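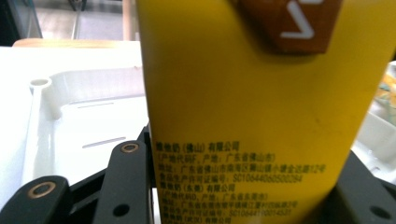

Figura 3. Cartón amarillo entre las piezas de la pinza.

3.2 Recogida de envases de cartón

Antes de dar por hecho que el Flotum le va a ordenar la despensa, haga esta prueba con un solo envase.

1. Coloque el cartón de pie, con espacio libre a ambos lados.
2. En el menú Agarre, elija Envase rígido y fije la fuerza en 50.
3. Pulse Cerrar y espere 3 segundos.
4. Ordene la elevación. Si aparece el código 112, abra la pinza y vuelva al paso 1.
5. Repita con otro envase de distinta forma.

Nota: el folleto de Avine habla de «cocina autónoma». Nosotros no hemos llegado a tanto. Levantar un cartón es una cosa; guardar la compra entera sin nadie delante, otra muy distinta.

Precaución: no use envases abiertos. Tras 2 fallos seguidos, detenga el equipo y recoja a mano, que suele ser más rápido.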